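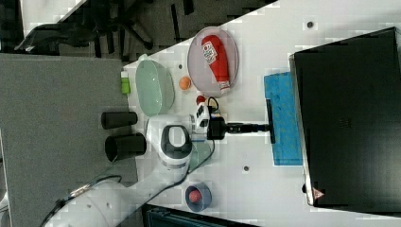

Iron, Tea and the Allham Screening Results

By Muireann Rafferty
Posted in September

Readers of this blog will know that I have taken an iron supplement, on and off, since my second pregnancy. I was therefore interested to receive a copy of the summary from the Allham screening program, which looked at iron levels in women between the ages of 18 and 45 who attended three primary care clinics over the past year.

The program invited 300 women to take part. Of these, 195 completed both the blood test and the diet questionnaire, and it is on this group that the summary is based. The test measured ferritin, the protein in which the body stores iron, as well as hemoglobin. The distinction matters. A person may have a normal hemoglobin reading and still have very little iron in reserve, and a clinic that orders only the first test will not find this out.

The authors, Dymphna Moriarty and Jacobus Hendricks, are careful in what they claim. The women who agreed to take part may have done so on account of feeling tired already, and the results should not be read as a picture of the town as a whole. With that understood, low ferritin was the most common finding in the report, and most of the women who had it were unaware of it.

The section on diet was of particular interest to me. Heavy menstrual periods were the strongest single link with low stores, as one would expect. After that came the habit of drinking tea or coffee with meals. Tea contains compounds that bind to the iron in beans, grains and leafy vegetables and reduce the amount the body takes up. The iron in meat is much less affected. A vegetarian who drinks strong tea with lunch and dinner may therefore take in a respectable quantity of iron on paper and absorb only a small part of it.

I was raised in a household where the teapot was on the table at every meal, including breakfast, and my mother was anemic for as long as I can remember. She was given tablets many times. I do not recall that she was ever asked what she drank with them.

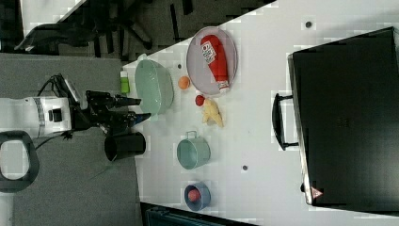
ALLHAM, September. The summary was presented at an evening meeting in the public library, which I attended. Dr. Moriarty spoke for half an hour and then took questions, several of which concerned supplements.

She made the following points, which I record here from my notes. Iron tablets should not be started without a blood test, as there are people who store too much iron and for whom a supplement is harmful. A larger dose does not always produce a better result, and for some patients a tablet every second day is easier on the stomach and is absorbed at least as well. Tablets should be kept away from small children, for whom an overdose can be fatal. Persistent low iron in an older adult, man or woman, should always be looked into by a physician and never treated as a matter of diet alone.

Ferdinand Camenzind asked whether cooking in an iron pan was of any use. The answer was that it can add some iron to food, chiefly to acidic dishes that are cooked for a long time, but that the amount varies too much to be relied upon as treatment. A second questioner asked about orange juice. Vitamin C does assist with the absorption of iron from plant foods, and a small glass with the meal was considered reasonable for those who like it.

The program will follow the women with low readings for a further six months. Those who drink tea have been asked to leave an hour between the meal and the cup. I have adopted the same rule myself, and I find the hour after dinner rather long.

My own ferritin will be tested again before the end of the year, and I shall report the figure. Correspondents who wrote to me about liquid iron after my last post will receive a reply shortly. I have not tried it and would be glad to hear from anyone who has, particularly as to whether it stains the teeth.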